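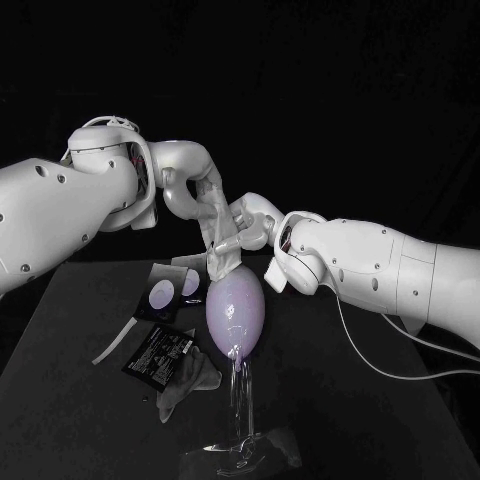
Arms & Grippers | Member News

I've spent most of this month arguing about fingers. We have two sets on the bench at the moment, the straight ones from Brallberg and the hooked ones that Umavby sent us in April, and I wanted to know which I'd trust with something soft and full of water.

So – water balloons, bags, anything that sags when you pick it up! Isauro Arriaga wrote the first version of the test and it was far too kind. You held the thing by its neck, you waited 30 seconds, you wrote down "fine." I changed it so both arms have to share the neck, one a little lower than the other, and keep hold while the water runs out. The weight changes the whole time, and that's where a controller tuned for a solid block starts to hunt.

The straight fingers did nearly 35 runs before I got tired of mopping. They're good on the tape (very good, I'd say) but they slide on bare fabric. The hooked ones wrap around the bunched part and don't seem to care. My only gripe is the closing speed, which Soledad Bautista has already turned down twice.

Next up is the Clelel controller, with the same bags and the same plastic sheet underneath. If you've got a soft object you'd like us to try, send it to Itzel Orozco by the end of the month. Please, no more jelly.

We use cookies to remember your newsletter preferences. Accept | Manage settings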